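Working notes and data card for the Mellgate kitchen set, kept by the Davovcombe student robotics club. Last tidied in February.

# mellgate-kitchen

A small set of simulated two-arm episodes on a kitchen counter, made as the club's spring project. The task family is "move one utensil to a target on the counter without touching anything else". Everything is rendered; no hardware was used for any episode in this release.

## Contents

| Item | Value |
|---|---|
| Episodes recorded | 200 |
| Episodes kept | 167 |
| Arms | 2 |
| Control | teleoperated, joint position targets |
| Step limit per episode | 200 |
| Simulator wrapper | Dinsa |
| Episode format | one folder per episode |

The episodes that were dropped are listed in `rejected.txt` with a one-word code each (`drop`, `clip`, `lag`, `idle`). They aren't shipped, but the seeds are there, so the starting layouts can be rebuilt.

## Layout

All episodes use the same counter. The microwave and the wire dish rack stay at the back and are fixed bodies. The sink is fixed as well. The scale and the bottles are free bodies and can be pushed over, which counts as a fail.

The small red-capped bottle stands between the microwave and the scale more often than we would like. It forces the left arm to go high. We left it in, as the spring brief asked for at least one awkward obstacle.

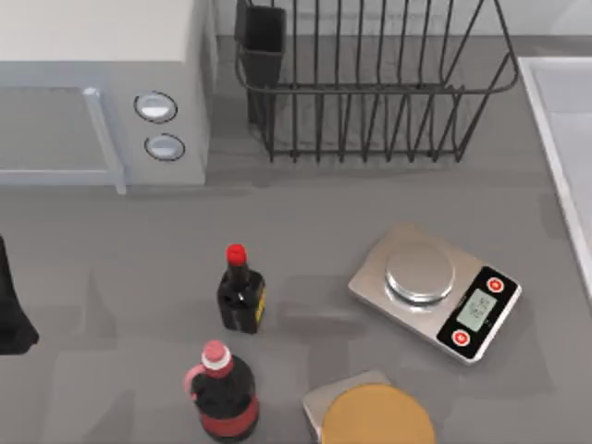

Estico asked whether the free bodies are re-placed at every reset or only when the seed changes, and pointed out that the old README said both. Only when the seed changes. Two resets on the same seed give the same layout, down to the rotation of the scale. The old wording has been removed.

## Folder structure

```
mellgate-kitchen/
 episodes/
 ep_0000/
 states.npz
 actions.npz
 meta.json
 view_top.mp4
 splits/
 train.txt
 held_out.txt
 rejected.txt
 tools/
 replay.py
 check_contacts.py
```

`meta.json` holds the seed, the task string, the operator's initials and the result flag. The result flag is set by `check_contacts.py`, then looked over by a second club member. Where the two disagreed, the human label was kept and `override` is set to `true`.

## Task strings

Task strings are plain lower-case English with no full stop. Spelling was fixed by hand after recording, so the string in `meta.json` may differ from the one in the operator log. Use `meta.json`.

- `hold the spoon over the scale`
- `put the spoon on the scale`
- `put the spoon down left of the scale`

The first of these ends with the spoon still in the gripper. It was added for the grasp-stability exercise and has its own check: the spoon must stay above the counter until the step limit. Slip inside the fingers is allowed. 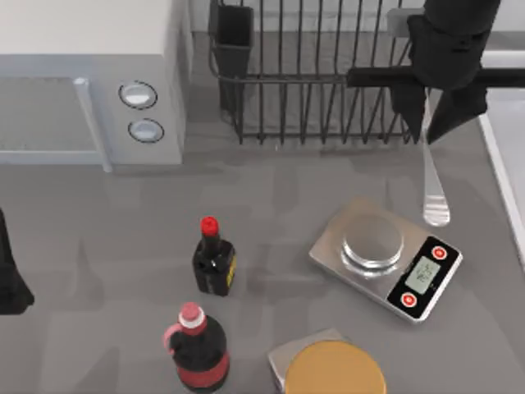
*Spoon held by its handle, bowl down, above the counter. Top view.*

## Replaying an episode

```
python tools/replay.py --episode ep_0000 --speed 1
```

Replay uses the stored states by default. Pass `--from-actions` to step the physics instead. Results from `--from-actions` can drift on a different machine, mostly in the fingers, and a spoon that was held in the recording may be dropped in the replay. Don't use it to re-label episodes.

## Known problems

- The digits on the scale are a fixed texture. They don't respond to load, and they are too small to read in the top view anyway. Don't train on them.
- The top view crops the items nearest the bottom edge. Full poses are in `states.npz`.
- The arms come in and out of the top view. If you need the wrist position, read it from the states.
- Gripper width is logged one step late in the earliest episodes. `meta.json` has `width_lag: 1` for those.
- Contact between the spoon and the rack is over-reported by `check_contacts.py`. The rack is built from many thin bodies and each one counts as a separate contact.

## Use in the club

New members replay a few episodes first, then record their own against the same seeds. Own recordings go in a separate folder and are not merged into this set. The held-out list is for the end-of-term comparison, so please don't tune on it.

## Changes

- Removed the conflicting note on resets.
- Added `override` to `meta.json`.
- Renamed `test.txt` to `held_out.txt`. Scripts that still look for the old name will stop with an error.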